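How to Borrow Children's Audiobooks From Your Library and Play Them Offline

Most public libraries lend audiobooks through an app. The steps below use Liltach, the lending app our county system switched to in April. Other apps put the buttons in different places but the order of things is much the same.

What you need

A library card in good standing and its PIN
A phone or tablet with 2 GB of free space
A wireless connection for the download

Step 1. Check that the card works online

Go to your library's website and sign in with the card number and PIN. If the sign-in fails, call the desk before you install anything. Cards given to children at school visits are often set up for print books only, and a librarian has to switch on digital lending. You can also use an adult card and set up a child's shelf under it, as described in Step 3.

Step 2. Install the app and add your library

Open Liltach and tap Find My Library. Type your zip code. If your town belongs to a larger system, pick the system and skip the branch name. Enter the card number without spaces.

Step 3. Make a child's shelf

Tap Shelves, then New Shelf, and choose an age band. The bands are under 7, 7 to 12, and teen. Search results on that shelf will stay inside the band. A ten-year-old who reads ahead of grade level may do better on the teen shelf, but look through it first.

Step 4. Find a book

Search by title or author, then set the format to Audiobook. If you leave the format alone you will get e-books mixed in, and the covers look identical. Open the book's page and check three things before you borrow.

Length. Middle grade novels run from four to nine hours. For a first try, stay at the short end.

Narrator. Tap Sample and let your child listen to the whole clip. A child who doesn't like the voice will not finish the book.

Unabridged or abridged. If your child is following along in a paper copy, it must say unabridged.

Step 5. Borrow or place a hold

Tap Borrow if the book is available. If it isn't, tap Hold. The app shows your place in line. I was number 34 for the first Gernero mystery and it came in well before the estimate, so place the hold even if the wait looks long. Holds must be picked up within two days or they go to the next person.

Step 6. Download it

Borrowing does not download the book. Go to the shelf, tap the three dots beside the title, and choose Download All Parts. Stay on wireless until every part shows a check mark. Then put the phone in airplane mode and press play. If the sound starts, the book is ready for a trip.

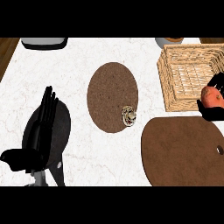 When I first posted these steps, Idetti wrote in to say that Download All Parts had stopped at 40 percent on her tablet every time, and that turning off battery saver fixed it. I have since had the same thing happen on an older phone. Turn battery saver off, delete the partial download, and start over.

Step 7. Set the speed and the timer

Leave the speed at normal for children under ten. For bedtime, tap the moon and set the sleep timer to 25 minutes. The app keeps your place, but a child who fell asleep early will have missed some of it, so go back one chapter the next night.

Step 8. Return or renew

Books return themselves on the due date and there are no late fees. You can renew from three days before that date if no one else is waiting. If you finish early, tap Return so the next family gets it sooner. Your bookmarks are saved and will come back if you borrow the same title again.

If the book skips between parts, close the app fully and open it again before you delete anything.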